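The Cup by the Mirror

How makeup brushes get stored, and why so many people are giving up on the drawer
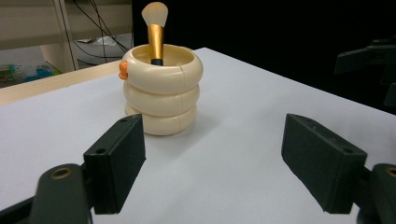
For most of the time that people have owned makeup brushes, they have kept them badly. They go in a zippered bag with a leaking pencil. They go in the top drawer, under the hair ties. They lie on the edge of the sink, where the bristles pick up toothpaste and lint and whatever the hand towel leaves behind.

The brushes suffer for it. A face brush with a full, soft head is mostly air, and it doesn't like being pressed. Leave one under a hairbrush for a month and the bristles take on a bend that washing may not get out. The brush still works after that, more or less, but it puts powder down in streaks and the owner usually blames the powder.

Shona Kerslake sells storage for small rooms from a shop called Dundel, on the ground floor of an old shoe warehouse. She opened it with kitchen goods in mind – racks, bread bins, jars with decent lids – and added one shelf of bathroom and vanity pieces to fill a gap near the register. That shelf now runs the length of the wall.

"People would come in for a spice rack and leave with something for the dresser," Kerslake says. "They'd already fixed the kitchen. The dresser was the last bad place in the house."

What sells best is the plainest thing she carries, a cup. Brush holders come in glass, acrylic, ceramic, wire and leather, with dividers or without, with lids or without, and customers still pick a cup they like the look of. Lately the look they like is soft and a little silly. Puffed shapes are popular, with fat rings stacked one on another like a float from a swimming pool, in cream or another pale color. Some have a dab of orange on the side that could pass for a duck's beak. Kerslake was slow to order the rounded ones. She thought they would go to teenagers. Her buyers have mostly been grown women, and a few men shopping for a gift who wanted something that didn't look like office supplies.

There is a practical side to the choice as well. A holder has one job, and it fails in only a few ways.

The first is tipping. A brush with a big head carries a lot of its weight up high, and a narrow cup with one large brush leaning against the rim can go over when someone bumps the table. A wide base helps. So does weight at the bottom. Kerslake tells customers to put their tallest brush in the cup, let it lean, and tap the rim with one finger. If the cup rocks and settles, fine. If it keeps going, buy a different cup.

The second is depth. A good holder swallows most of the handle and leaves the metal collar and the bristles clear of the rim. Too shallow and the brushes splay out like cut flowers. Too deep and the heads rub against the inside wall, which flattens them on one side. Short travel brushes are the usual trouble here, and the fix is to raise the floor. A folded washcloth works. So do glass beads, although they are a nuisance to clean.

The third is crowding. Kerslake has 27 brushes of her own and uses six. When she finally sorted them, she found that 17 had come in gift sets and had never touched her face. They were packed into one jar so tightly that pulling out the blush brush brought two others with it.

She now keeps the six in a cup on the table and the rest in a box in the closet. The powder brush has a cup to itself. It is the one she uses every morning, and its head is wide enough to push everything else aside.

Giving a single brush its own holder sounds wasteful to people who haven't tried it. On a small table, though, one short cup takes up less room than a tray, and the brush can be picked up without looking. The same idea turns up in kitchens, where the one good wooden spoon lives by the stove and the others live in a drawer.

Dust is the argument against all of this. An open cup leaves the bristles out in the room, and a pale brush shows dirt sooner than a black one. Makers have tried to answer that. Blomqvist, a small housewares company, sells a covered canister with a hinged lid. Kumenell makes a fabric sleeve that slips over the head of each brush. Kerslake stocks both. The canister does well in bathrooms, where hair spray settles on everything, but she has seen more than one come back because the lid clipped the tallest brush. The sleeves sell in November and are lost by spring.

Her own answer is to wash the brushes more often. Face brushes get a wash every week or two, in lukewarm water with a mild soap, held with the bristles pointing down. Water that runs up into the metal collar loosens the glue, and a brush that starts shedding has often been washed the wrong way up. After rinsing, she squeezes the head gently in a towel, shapes it with her fingers and lays it flat with the bristles hanging over the counter's edge. It goes back in the cup the next day, once it is dry all the way through.

The cup needs washing too, and this is the part that gets skipped. Powder falls down the handles and collects at the bottom. In a straight glass tumbler it can be seen and wiped out. In anything with curves or ridges it stays hidden longer, and a bottle brush is the best tool for reaching it. Seams on the outside can be done with a damp cotton swab.

Placement matters less than people expect. Out of direct sun is sensible, and away from the sink is better than beside it. A light tabletop makes spilled powder harder to see and a dark one makes it impossible to miss, so that comes down to temperament.

Kerslake's newest supplier, Nekeck, makes its holders in pairs, a wide one and a narrow one, sold together. She has started splitting the pairs at the register. Customers kept asking for just the wide one, and the narrow ones have gone back to the kitchen side of the shop, where they hold chopsticks.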